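Clavham Labeled Storage Notes
Release 7
Maintainer: Ailbhe Keogh
Last edited: Apr 23, 2017

Summary

Clavham is a set of written records on packing, labeling and retrieving clear acrylic parts. The parts carry handwritten words and are kept in lidded plastic containers between sessions. The collection holds 1,277 records, each covering one handling of one part or one stack. Records are short text entries with a fixed header and a free comment.

The notes were started in November to settle a practical problem. Clear parts stored in clear boxes are hard to tell apart, and the same part was being logged under two or three different names. The label rules below were adopted first and the record format was built on top of them.

Contents of the release

records.txt – all entries in order of entry, one per line, tab separated
words.txt – the list of label words in use, with retired words at the end
boxes.txt – container register
changes.txt – edits since release 6
README – this file

Terms

Part: a single piece of acrylic, of any size, with or without a label.
Upright: a part standing on its edge.
Tier: a level in a stack. Tiers are numbered from the bottom.
Label word: the word written on a part. It serves as the name of the part in every record.
Box: a plastic container listed in boxes.txt. A box and its lid are registered separately, as lids move between boxes.

Label words

Words are taken from a short list of animals and comic book characters. Random codes were tried in the first two releases and dropped. People copied them wrong, and a wrong code looked just as plausible as a right one. A misspelled animal is easy to catch.

Words are written by hand in capitals with a dark marker. A word may run across a part or along its height, depending on the shape of the part. Direction is recorded in the field "dir" as H or V. For tall, narrow parts V is the usual value. Size of lettering is not controlled, and small lettering on low tiers is accepted if it can be read at arm's length.

Similar words cause most of the reading errors. SUPERMAN and BATMAN share an ending, and a hand holding a part at one end can hide the letters that separate them. A reader who has only the last few letters must enter the visible letters followed by a question mark in the field "read", then complete the field "word" after the part has been set down. The two fields are kept apart on purpose. Do not overwrite "read" when the full word becomes known.
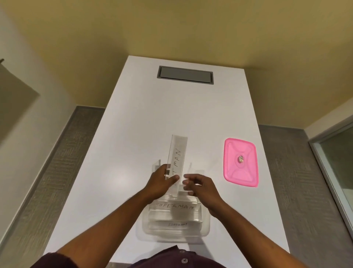

Partial readings account for 99 entries in this release. Most were completed in the same session. Seven could not be, and in those "word" is left as a single dash. They should be excluded from any count by label word but are fine to use for counts by box or tier.

Unlabeled parts are entered as BLANK. There is no attempt to follow a particular blank part from one record to the next.

Record format

Each line has the following fields, in this order:

id – running number, never reused
box – box name from boxes.txt
lid – lid color, or NONE if no lid was at the table
word – full label word, BLANK, or a dash
read – letters as first read
dir – H, V or a dash
tier – tier number, or 0 for a part placed directly on the table
act – PLACE, LIFT, HOLD or TURN
comment – free text, up to 60 characters

HOLD is used when a part is being steadied and has not been released. Early entries used PLACE for this as well. These were corrected by hand in release 4 wherever the comment made the difference clear, and left alone elsewhere. Anyone comparing HOLD and PLACE should start from release 4 or later and expect some leftover noise.

Boxes

Box names are Dranetti, Gulilell and Lozano. The names have no meaning beyond the register. Boxes may differ in size and lid color, and lid color is logged because it is the fastest thing to check when a box has been put back on the wrong shelf. A lid laid beside the box during packing still counts as present.

Working surface

White tabletops give poor contrast with clear acrylic, and a reflection from overhead lighting can hide the edge of a small part. Check for parts left flat on the table before closing the box. Blank parts are the ones usually missed. The comment "left out" marks entries where this happened.

Known problems

Tier numbers are unreliable in stacks where parts overlap without lining up. Two readers given the same stack often disagree by one.

Marker wears off with handling. Rewritten labels are noted in words.txt under the word concerned, but the dates of rewriting were not kept before release 3.

The lid field was added in release 2. Older lines carry a dash.

The records lean heavily toward LIFT and PLACE. TURN is rare and should not be analyzed separately.

Use

The notes may be copied and changed for any purpose. Please keep the id field intact in derived files so that corrections can be matched. Send corrections to Ailbhe Keogh with the id, the field and the proposed value, one per line. Corrections to "read" are not accepted, as that field records what was seen at the time – errors included.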